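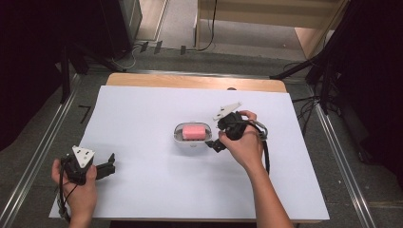 白い紙を敷いた作業台で、左右の手に一台ずつ持たれたハンドグリッパー。中央は石けん皿とスポンジ。

ベルケル作業セル(Berkel)は、手持ち式グリッパー二台と木製の作業台を中心に組まれた、卓上作業の記録用セルである。サラチ(Saraç)の工房で組み立てられ、現在はククエック(Cukeck)が日々の手入れを受け持っている。派手なところのない小さな設備だが、長く使われてきただけに、手入れの作法には使い手の愛着がよく表れている。

構成
グリッパーは左右一組で、操作者が両手に一台ずつ握って使う。本体は黒く、上部に小さな穴の並ぶ白い三角形の板が付き、後方からケーブルが延びる。台の両脇の床にはアルミのレールが走り、台の左手の床には黒いL字形のテープが貼られている。このテープは台の位置を合わせるための目印で、清掃などで台を動かしたあとは、必ずここに脚を戻すことになっている。

準備
準備は紙の敷き替えから始まる。折り目や汚れのある紙は惜しまず取り替え、手前の縁をそろえてから、ゆっくりと手のひらでならしていく。続いて指の開閉を17回ずつ、左、右の順に確かめる。初期の手引きを書いたノリーン・マグラスは、この開閉を「朝のあいさつのようなもの」と呼び、急がずに指先の感触を味わうよう勧めており、この一節は今の版にもそのまま残されている。
石けん皿とスポンジを使う課題は、最初の点検によく選ばれる。柔らかいスポンジをつかむと、指の閉じ具合のわずかな左右差に気づきやすいためである。

保守と修理
傷みやすいのはケーブルの付け根で、手首をひねる動作のたびに負担がかかる。ゆとりを持たせて輪を作り、強く引かれないようにしておくのがよい。指先の部品は記録367本ごとに外して拭き、すり減りが見られれば左右そろえて交換する。
10月の改修では、リアム・ジェラティが三角板の固定ねじ4本を緩みにくいものに改めた。それまでは板がわずかに傾くことがあり、そのたびに位置合わせをやり直していたという。交換の手順は保守帳の583番に収められ、締める順番まで丁寧に書き添えられている。

関連項目
ウドゥネオ(Wuduneo)
ハンドグリッパー
位置合わせ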